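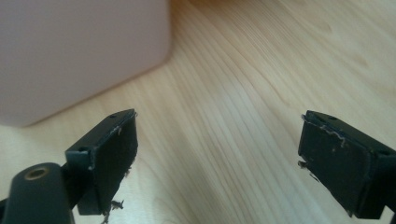 Black on pale wood

Long coat on a short person: 44 inches or 47?

hemline_dee
I'm buying one good wool coat and I want it to last. I'm 5'3", medium build, and I work in an office where people dress up a bit but don't wear suits. I've narrowed it down to two.

The Nasberg is single-breasted, navy, 47 inches down the back. It hits me a few inches above the ankle. The Clikar is a wrap style in dark gray, 44 inches, and it lands at mid-calf. Both are on sale because it's June and they want them gone. The Nasberg is still the more expensive one.

I wear mostly straight pants and ankle boots, with a knit dress maybe once a week. I walk to the train and then stand on a platform, so warmth matters. Which length would you go with?

pocketsquare_no
Nasberg. A coat that covers everything gives you one line from shoulder to hem, and you don't have to think about what's under it. Mid-calf cuts the leg at its widest point. I'm 5'2" and every mid-calf coat I've owned got donated.

marta.k
I'd say the opposite. At 47 inches you'll be holding it up on stairs. I had one close to that length and I stepped on the back of it going up to the train platform twice in one winter. The second time I tore the vent. If your commute has stairs, get the shorter one.

hemline_dee
Two flights, no escalator. I hadn't thought about stairs at all.

pocketsquare_no
She said it ends a few inches above the ankle. You'd need to be crouching to step on it.

marta.k
When you climb stairs and lean forward, the back hem drops. It has nothing to do with crouching. Try it on and go up a flight before you cut the tags off.

greyflannel
Forget length for a minute. One is a wrap and one has buttons, and that matters more on a windy platform. A wrap coat with only a belt opens from the knee down with every step. Does the Clikar have a snap or an inside tie?

hemline_dee
Belt and one inside button at the waist. Nothing below that.

greyflannel
Then I wouldn't call it a winter coat. It's fine for going from the car to a restaurant.

Sunday_Shoes
I own the Clikar wrap, two years old now, and I disagree. It overlaps a lot in front. I've worn it in snow with a sweater under it and I was warm enough. Yes, it opens at the bottom when I walk fast. With pants I don't notice. With a dress I do.

What I don't like is the belt. The loops sit too low for me and I'm about your height, so the waist ended up at my hips. I had them moved up and it looks much better. If you get it, budget for that.

hemline_dee
Thanks, that's useful. What did it cost to move the loops?

Sunday_Shoes
I don't remember exactly because I had the sleeves done at the same visit. The two together were 90 dollars.

pocketsquare_no
So now the cheaper coat isn't cheaper.

Sunday_Shoes
She may not need the sleeves done. I have short arms.

tghita
Tincuța Ghiță here, I do alterations for a living, mostly coats and formal wear. A few notes.

A single-breasted coat is easy to shorten if there's no patterned border and the pocket placement still makes sense after. Taking three inches off a 47-inch coat would give you the same length as the other one. Before you do that, look at the back vent. If the vent is short to begin with, it will look stubby after hemming and it may have to be opened higher. That's extra work and not every shop will want to do it.

You can't go the other way. Check inside any coat and you'll find an inch and a half of hem allowance if you're lucky, and on wool the old crease often shows.

On the belt loops, moving them is simple if they're thread loops. If they're fabric loops caught in the side seam, the lining has to come open.

Shoulders first. If the shoulders are wrong, send it back. Nearly everything else can be fixed for a fair price.

hemline_dee
Shoulders are good on the Nasberg when I have a thin sweater on. With a thick one they're snug. The Clikar has dropped shoulders so I couldn't really tell.

tghita
Snug with a thick sweater means snug all January. Try one size up and see whether the shoulder seam slides past the bone. Half an inch past is fine on an overcoat. An inch is too much.

greyflannel
Agree on sizing up. People buy coats over a T-shirt and then wonder why they can't lift their arms.

marta.k
Has anyone looked at what these are made of? The older Nasberg coats were nearly all wool. I tried one on last fall and it felt thinner to me. I didn't check the label so I could be wrong.

hemline_dee
Label says 80 percent wool, the rest nylon. The Clikar is 70 wool, the rest polyester and a bit of "other fibers."

marta.k
The nylon doesn't bother me, it helps with wear at the cuffs. "Other fibers" would bother me.

Sunday_Shoes
Mine has pilled under the arms and where my bag rubs. I go over it with a fabric comb every few weeks. I should have mentioned that before.

old_tweed_bob
You could skip both and look secondhand. My McKinnon overcoat came off Clokiver for less than a pair of decent shoes. Heavy cloth, full lining, real horn buttons. It was made for a taller man and I had it shortened. The new price on something like that was 1135 dollars the last time I looked, and I wouldn't have paid it.

pocketsquare_no
Secondhand is fine if you know your measurements and have the patience. She has two coats picked out with a return window.

old_tweed_bob
She asked for a coat that would last. I gave my answer.

hemline_dee
I did look at Clokiver. There were some McKinnon coats in women's sizes but nothing in navy or gray, and two of them had moth damage in the photos. I don't mind used but I don't want to start with repairs.

tghita
Small moth holes in a heavy wool can be rewoven or felted over so you would have trouble finding them. Large ones, no. I'd also want to know where it was stored, because you don't want to bring larvae into your closet. Freeze it in a sealed bag before it goes near your other knits.

marta.k
Several days in the freezer, out for a day, then back in again. I do this with every secondhand sweater.

old_tweed_bob
I've never frozen anything and never had a moth.

marta.k
Good for you.

We use cookies to keep you signed in and to show relevant ads. By continuing to browse this forum you accept our cookie policy. Accept / Manage settings

nell_in_navy
Coming at this from the outfit side. You wear ankle boots and straight pants. With the longer coat you get a small strip of pant and then boot, and it reads as one piece, especially if your pants are dark. With the mid-calf coat you see more pant leg, so the width of the pant starts to matter. Slim or straight is fine. If you ever go wide, the shorter coat looks better to me, with more leg showing so the shape makes sense.

For the knit dress, check that it's either clearly shorter than the coat or clearly longer. Two inches sticking out at the bottom looks like a mistake.

pocketsquare_no
I wear two inches of dress under my coat all the time and it looks fine.

nell_in_navy
On a slip skirt, sure. On a thick knit it looks like a robe under a coat. That's my opinion, you can wear what you like.

hemline_dee
My knit dresses are just below the knee so either coat covers them.

I ordered the Nasberg in the next size up and it came Wednesday. The shoulder seam goes past the bone by maybe half an inch. I can wear the thick sweater and reach forward. I wore it up the stairs at my building with my work bag on, and the back hem touched the step behind me once in three flights. It didn't catch.

The sleeves are long now, they come to the base of my thumb.

tghita
Sleeves are easy if the cuff is plain. If there's a buttoned tab, ask the shop to move the tab up with it. Some will shorten the cuff and leave the tab sitting right on the edge, and it looks wrong.

marta.k
It touched once when you were paying attention. In February with ice on your boots you'll be in a hurry. I'd take an inch and a half off.

pocketsquare_no
I'd leave it. Wear it for a month first. You can always hem it later.

greyflannel
You'd be wearing it past the return window either way, so that's fair. Sleeves now, hem later.

hemline_dee
Plain cuffs, no tab. I think I'll do the sleeves and leave the hem until it gets cold enough to wear it for real. The Clikar is going back. I tried it again next to the Nasberg and the front does swing open when I walk, and I didn't like the feel of the cloth as much.

One more thing for tghita - the back vent is still tacked shut with a big X of thread. I cut that, right?

tghita
Yes, cut it. Small scissors, from the outside, and pull the ends out with tweezers. Same if the pockets are stitched closed. Check that there's a pocket bag in there before you cut, a few brands put in fake ones.

Sunday_Shoes
Please also take the label off the sleeve if there is one. I see those on the train every winter.

hemline_dee
There was one. It's off.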